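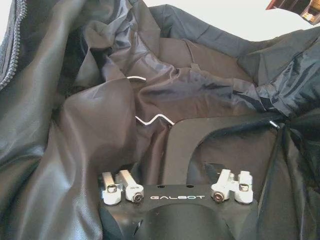
# Nylon Bag Loan Service: Frequently Asked Questions

Dritmont Residence Services lends large nylon bags to residents for moving, seasonal storage, and trips to the shared laundry. The answers on this page apply to all three residence buildings and replace the sheet previously posted at the Hotstead front desk.

## Borrowing a bag

**Who may borrow a bag?**

Any resident named on a current lease may borrow a bag. Guests and subtenants must ask the leaseholder to sign for them.

**How many bags may I have at one time?**

Each apartment may hold up to 5 bags. Residents who are moving out may request more by writing to Bernadette Kincaid in the Residence Office at least one week before the move date.

**Is there a charge?**

There is no charge for the loan itself. A replacement fee applies if a bag is lost or is returned in a condition that cannot be repaired. The current fee is listed on the loan slip.

**How long may I keep a bag?**

The standard loan is two weeks. Storage loans run from the date of issue until the end of January and may be renewed once.

## Packing

**What are the bags suitable for?**

The bags are intended for soft goods: bedding, towels, coats, curtains, cushions, and clothing. Books, tools, cookware, and canned food should be packed in boxes, which are sold at the Hotstead desk.

**Why does the bag collapse when I try to fill it?**

The fabric is thin and slippery, and an empty bag will not stand up without support. Open it fully, reach inside, and push the folds out toward the corners before packing. Placing one folded blanket flat on the bottom gives the bag a base. Two people will find the task easier - one to hold the opening and one to pack.

**How do I make sure the bag is empty before I return it?**

Please feel along the bottom and into each corner by hand. Small items such as socks, keys, and earrings settle into the wrinkles of dark fabric and are easily missed by eye. Turning the bag inside out over a bed or table is the surest method.

**How heavy may a bag be?**

A filled bag should not weigh more than you can lift comfortably with both hands. Desk staff may decline to move a bag that they consider too heavy. Bags should be carried and never dragged, particularly on the concrete stairs at Basow House.

**May I pack damp laundry?**

Damp items may be carried from the laundry room to your apartment but must be taken out right away. Nothing damp may be placed in storage.

## Storage

**Where are stored bags kept?**

Bags are kept on open shelving in the lower level of Basow House. The room holds 80 filled bags, and space is assigned in order of request.

**How should a stored bag be labeled?**

Tie the paper tag supplied with your loan slip to the bag and write your last name, building, and apartment number on it. Please do not use adhesive labels or tape on the fabric. The residue is difficult to remove and attracts lint.

**Can I get to my bag during the storage period?**

Yes. Requests should be made at the front desk by noon for access the following working day. Roscoe Escobedo supervises the storage room and will bring the bag to the counter.

## Care and return

**How should I clean a bag?**

Wipe the inside and outside with a damp cloth and a little dish soap, then leave the bag open until it is fully dry. Do not put it in a washing machine or a dryer. An iron must not be used on the fabric, even at a low setting.

**Do wrinkles count as damage?**

No. Creases and folds are normal in this type of fabric and are not recorded on return. Tears, burns, open seams, and stains that do not wipe off are recorded.

**How should the bag be folded?**

Lay it flat, press the air toward the opening, fold it in thirds lengthwise, and roll it from the closed end. A loosely rolled bag is acceptable. Please do not tie it in a knot.

**What happens to items left inside?**

Items found on return are logged and held at the Hotstead desk for 30 days. Identification is required to claim them.

**Whom should I contact with a question not answered here?**

Questions about loans and fees should be sent to Bernadette Kincaid. Questions about stored bags should go to Roscoe Escobedo. Both may be reached through the Residence Office during desk hours - messages left on weekends are answered on the next working day.

Page last reviewed: Monday, September 19, 2022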